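Sunday, late

I came home from Cedbridge at six and slept one hour on the sofa with my shoes on. Now it is dark and I am fully awake, so I write.

The trial finished on Friday and I was not allowed to speak of it to anyone until then. Even in this notebook I wrote only "court, day 3" and "court, day 4", because the judge told us to be careful and I am a person who is careful. I think I may write now about the part that was in the open room. What we said behind the closed door I will keep to myself. It is the law, and I would also be ashamed to repeat some of it.
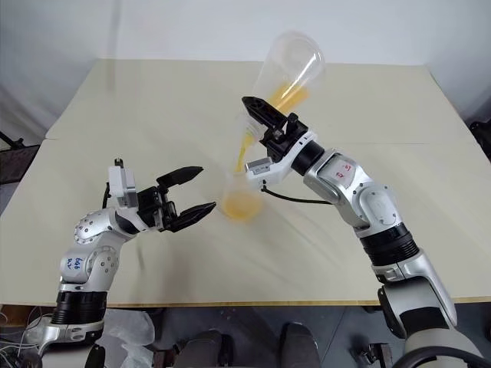
What the case was

A man was charged with burning down a storage shed behind the Bomell hardware store. He had worked there for some years and had been let go in the autumn. The Crown said he went back at night with a can of fuel. His lawyer said he was at his sister's place in Mistmont the whole evening, asleep in front of the television, and that the fire started from old wiring.

Before this I knew courts only from the television, where everybody shouts. In the real room people speak so softly that two times I had to lift my hand and ask for the witness to repeat. My face was burning! But afterwards the woman in seat nine thanked me, she had not heard it either. My English is good enough for the newspaper and for my work, but lawyers have a way of putting three "nots" into one sentence, and I had to turn it around in my head while they were already asking the next one.

The longest day was about a receipt. Exhibit 44, a paper slip from the gas station on the Cedbridge road, paid in cash. We passed it from hand to hand in a plastic sleeve. It had a time printed on it, a little after nine in the evening, and both sides built their whole house on this small paper. The Crown said it was found in his jacket. The defence said the jacket hung in the staff room for weeks and anybody could have put his hand in the pocket. I looked at it for a long time and it was only a receipt. 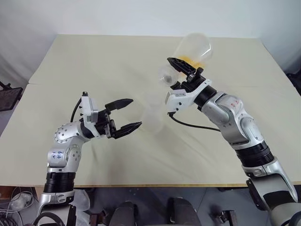
Two arms over the table, grippers meeting in the middle

On the fourth day they brought the fire investigator. I liked her. When she did not know, she said "I don't know", and she did not look unhappy about it. She told us that the fire was hottest in one corner, and that this corner was also where the wiring came in, so it did not help either of them very much. The defence lawyer asked her the same question in five clothes and she gave him the same answer each time.

The sister was the last one. She cried before she reached the chair. She said he was on her couch, she had put a blanket on him, she remembered because it was the good blanket. The Crown asked how she knew that he did not leave while she was sleeping herself. She was quiet and then she said that her door makes a terrible noise. I believed in the door. I do not know if I should write this, but I am writing it.

We were out for one day and a half. They gave us sandwiches from Gebreyes, the bakery opposite the courthouse, egg or ham, and on the second day egg only. I slept badly. I had the feeling that I was holding something which was too heavy for me and that I was not permitted to put it down or even to say that it was heavy.

Not guilty. The foreperson said it in a very small voice. The man did not jump or weep, he only put both his hands flat on the table and looked at them. His sister made a sound. Behind her sat the owner of the store, and he stood up and left with his hat already on his head. I cannot say that I was happy. "Not guilty" is what we were asked to decide, and we decided it, and I would sign it again today. But the shed is still burned, and on the bus I thought of the owner more than of the other one.

Practical matters, so that I do not forget. The cheque from the court will be 297 dollars, and I paid 300 for the motel, so for doing my duty I am poorer by three dollars plus all the coffee. The form for travel costs must go back before the end of July. It is on the fridge under the lemon magnet.
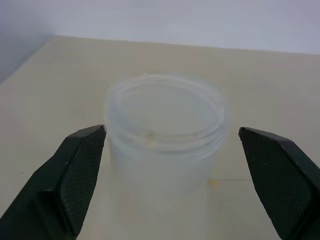

Jar with no lid, on the pale tabletop

This morning I did not take the early bus. I walked along the river in Cedbridge first and sat down on a bench near the boat ramp. I had bought a newspaper, and there was our trial on page five, four short paragraphs. They had the street wrong. They wrote that the damage was 900 dollars, and in the court we heard a much higher number, with the tools counted in. The jury was in one sentence: "Jurors deliberated into a second day." That was me, I thought. I tore it out and it is now between these pages, a bit crooked.

Tomorrow work again, at seven thirty. They will all ask me how it was, and I have practised my answer on the bus — "interesting, but long". I must also wash the grey trousers, and telephone the dentist about the appointment I missed on the second day.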